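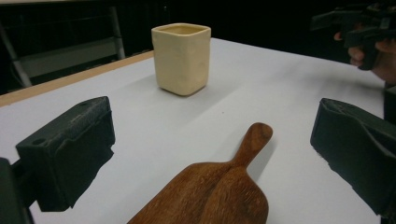
Hurnance craft swap opens its tables for December

By Wyn Rosser

I went down to the old Moffat building for an hour and stayed for most of the afternoon, which my family will tell you is how I do everything. The Hurnance kitchenware swap is back for December, it's on the ground floor this time (no more hauling boxes up those stairs!), and if you have a cupboard full of mugs you never reach for, you should get yourself over there.

For anyone new in town, the swap works on tokens. You bring in something for the kitchen or the table, the people at the desk give you a token for it, and you spend that token on something someone else brought. Handmade pieces are what it's known for, but plain store-bought stuff is welcome as long as it's clean and doesn't leak. Last winter 2,184 pieces changed hands, and the organizers have that number written up on a big sheet of paper by the door with a marker hanging off a string next to it – so I guess we're supposed to beat it.

My favorite thing all day was a cream cup, squarish with soft corners, and walls that wander in and out a little the way they do when somebody has shaped a thing by hand. It's the color of butter and has a bit of a shine to it. I've bought plenty of perfectly round mugs in my life and I couldn't tell you what a single one of them looked like. This one I'd know anywhere. I picked it up, put it down, walked all the way around the room, and came back to it twice.

Right by it was a cutting board shaped like a paddle, in a warm reddish-brown wood, with the grain running the long way and a handle that's rounded off at the end. I have a weakness for boards. I own five already and I use one of them, the ugly one with the burn mark, because the others seem too nice for onions. My sister says that's a sickness. She took home a colander, a gravy boat and two egg cups, so I don't think she gets to talk.

The tables have pale, smooth tops this year and I have to say it makes a big difference. At the last swap everything sat on flowered oilcloth and you could hardly pick out a dish from the pattern under it. Now the colors show up. Somebody had been very strict about spacing too – I was told off, nicely, for sliding a butter dish over to make room for my coffee.

There's a repair corner again, run by a group from Nisberg who drive over with their own tools. They'll sand down a rough board, oil it, and show you how to do it yourself if you hang around. I asked how often I should be oiling mine and got a long look. Once a month if you use it every day, apparently, and more when the heat's on and the air in the house is dry. Mine have been oiled once, by the person who sold them to me. They also said to stop leaving boards flat on a damp counter, stand them on edge to dry, and keep them out of the dishwasher no matter how late it is and how many people you had over.

They don't mend glazed pottery that's going to hold food, so if your favorite bowl has a crack in it, they'll say so and suggest it for pencils or keys. I thought that was fair.

Money-wise, the swap is free to get into, and there's a jar. Last year's jar came to $3,535 and it all went to the Ondeck lunch program, which bought a new stove with it and put the rest toward groceries. I had a bowl of their squash soup at the counter by the back wall and it was good soup, plenty of pepper, with bread that somebody's aunt had made. Get there before one if you want the bread.

A few things I'd want to know before going. You can bring as many pieces as you like but tokens max out at 90 per family, and yes, I asked, and yes, someone did hit it last year. Knives have to be wrapped and handed in at the desk. Electric things aren't taken. Parking behind the building is tight after noon, so try the lot across the street. Doors open at 10 a.m. and they start packing up at 4 p.m., and they mean it, they were folding chairs while I was still looking at pie plates.

I brought three mugs and a trivet, and I still have one token left. If the cream cup is gone when I go back, I'd like to hear from whoever has it, just so I know it went to a good shelf.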